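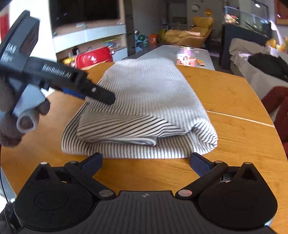

Pornthip Rattanakul wondered last time this came up whether the stripes make it harder than it needs to be, and I've been thinking about that ever since. So I'm asking properly this time.

How do you fold a big striped cotton cloth so it ends up as a decent square-ish bundle and stays that way? Mine is white with thin dark stripes, bought from Sikitz in August, and it's bigger than I thought when I ordered it (I didn't measure the table first, my own fault). I use it as a tablecloth when people come round and as a throw over the sofa the rest of the time, so it gets folded and unfolded constantly.

What I do now is halve it longways, halve it again, then turn the ends in. By the third fold the stripes on top are going one way and the ones underneath are going another, and the whole thing looks like it's been sat on. I've tried doing it on the bed, on the floor and on the kitchen table. The table is best, but there's never quite enough of it. It has to go in a drawer, so rolling is no good – I tried that and the drawer wouldn't shut.

Any ideas welcome, even daft ones. I fold on a Thursday evening when the telly's rubbish, so I've got patience.

Posted by Tradadstead
154 views

Drindeo

Iron it first.

Pornthip Rattanakul

Hello again! I did say that about the stripes, and I still think it's half the trouble. With a plain cloth you can be two fingers out and never know. With stripes you see every little slip, so it looks worse than it is.

I have one very like it, 154 cm across, and this is how I do mine. Lay it out on the table with the stripes running away from you, and let the extra hang off the far side. Smooth it with your forearm, from the middle outwards (hands just push little ridges about, I find). Then bring the near edge up to meet the far edge, and before you do anything else, pick one stripe near the side and check it's sitting on top of itself all the way along. If it wanders, lift the top layer and lay it down again. Don't tug it! Tugging is how you get the diagonal, and once you've got a diagonal every fold after it makes it bigger.

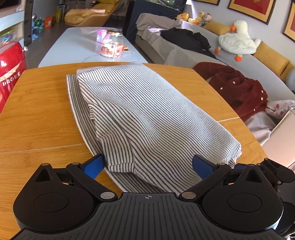

After that I go in thirds, not halves. Two halvings give you a thick lump on the folded side and floppy bits on the other, and the lump always wants to spring open. Thirds sit flatter. Left side in, right side over the top, then press down with both palms and count to ten. I know that sounds silly but cotton does settle a bit if you lean on it.

If a corner flops back, open up just that layer and redo it. I used to try and poke the corner back under from the outside and it never once stayed put.

For the drawer, put it in with the folded edge facing you and the loose edges at the back. You can lift it out in one go then, and it doesn't catch on the things next to it. Mine shares with the napkins and we've had no more fights.

One more thing, is yours washed yet? Mine was quite stiff out of the packet and folded beautifully, then after the first wash it went soft and wouldn't hold an edge for love nor money. I stopped using softener on it and that helped a lot. I also take it off the line while it's still the tiniest bit damp, fold it loosely, leave it an hour – then shake it out and fold it again properly.

Lefèvre

Agree with most of the above, but I'd skip the thirds if your drawer is shallow. I cut a piece of stiff card, 400 mm long, and fold round that, then slide it out at the end. You get the same size every time. My sister leaves the card in, but I think that makes it too heavy to lift out from under other things.

If the stripes really bother you, fold it inside out. You'll still have crooked stripes, only you won't be looking at the side you care about.

Tradadstead

Thank you all. Yes, washed twice, with softener, so that's one thing I can stop doing straight away. Going to try the thirds first and then hunt out some card if the drawer complains.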